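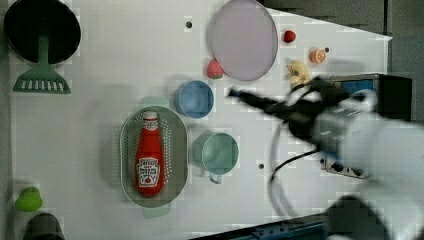
Pleda is a method for training a single robot arm to rearrange household objects on a tabletop from recorded human demonstrations. It was developed at the Mandley laboratory by a group led by Nisha Uniyal and first released on 15/06/2018. The name is also used for the accompanying set of recordings.

Method

An operator steers the arm by remote control while an overhead camera and the joint encoders are logged together. Each recording is paired with a short written instruction, such as moving a toy fruit into a bowl. The policy predicts the next 12 arm positions from the current view, carries out part of that sequence, then predicts again. Earlier systems from the same laboratory predicted one step at a time and tended to drift when the gripper hid its target – a common problem with a single overhead view.

Objects are ordinary kitchenware and toy food, including bowls, plates, mugs, a colander and a spatula. Colours and positions are varied between recordings, and items are often left touching or stacked.

Results

The initial release contained 513 demonstrations. In the main trial the policy completed 201 tasks without operator help. Most failures involved grasping the rims of shallow plates. A later study by Fraser and Pokell found that removing 100 near-duplicate recordings had no measurable effect on grasping, but made placement slightly less accurate.

Limitations

The method assumes a fixed camera and must be recalibrated if the table is moved. It does not model liquids or soft packaging.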